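About the Lernum Robotics Club

We are a school club that tries to get a robot arm to clear a table. It is a small ambition, and it has taken up most of our time since September.
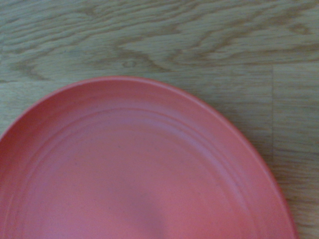
A lot of club pages will tell you that their members are building the future. We looked at a few before writing this one and couldn't work out what some of those clubs did all afternoon. So we'll stick to what goes on in ours.

Members work in teams of 4. Each team has a share of the arm time, a laptop, and a job it picked for itself off the list on the wall. Picking up a plate is the job most people choose first, on the grounds that it looks easy. A plate is wide and low, and a gripper has to come at the rim from the right side and at the right height. Teams that start with the plate generally spend their first month on the plate.

How we work

We teach the arm by driving it through the job by hand and recording each run, then training on the recordings. Our rule is 100 good runs before a team may train anything. We used to let people start sooner, and they got a robot that worked beautifully in one spot on the table and nowhere else. Some of them demonstrated that spot to their parents. We would like to see less of this.

A run only counts if the whole team agrees it was a clean one. This slows things down and causes arguments, and we have kept it anyway.

The software is a mix. We use a package called Tarex for recording, which does what it should most days, and our own scripts for sorting the runs afterward. The scripts were written by students, several of whom have graduated, and the comments in them are not always helpful. If you like fixing other people's code you will be very welcome here.

Competitions

We enter the Sutanto Challenge every year. It is a tabletop event with a time limit of 600 seconds, and you can lose a surprising amount of that watching an arm think. Last time we finished 6th. We had told everyone we were aiming for the top three, so we no longer announce what we are aiming for.

The Dolomis Cup is the other one people ask about. We don't go. The entry fee is high, the rules let schools bring arms that cost more than our whole room, and we have never understood how the style points are given out. If that changes we will think again.

What you will get out of it

Patience, possibly. Some programming, and a fair idea of how much work sits behind a short video of a robot doing a chore. We can't promise it will get you into college, and we would be wary of any club that did.

Joining

You don't need experience. You do need to turn up regularly, as a team that is missing a person falls behind fast. Come to the lab after 3:30 p.m. and ask to watch a session before you sign anything – a full one, please, including the part where everybody checks recordings. New members start on the sorting scripts and get time on the arm once they have been through the safety sheet.

Parents are welcome to visit too. Please don't expect the table to be cleared when you get here.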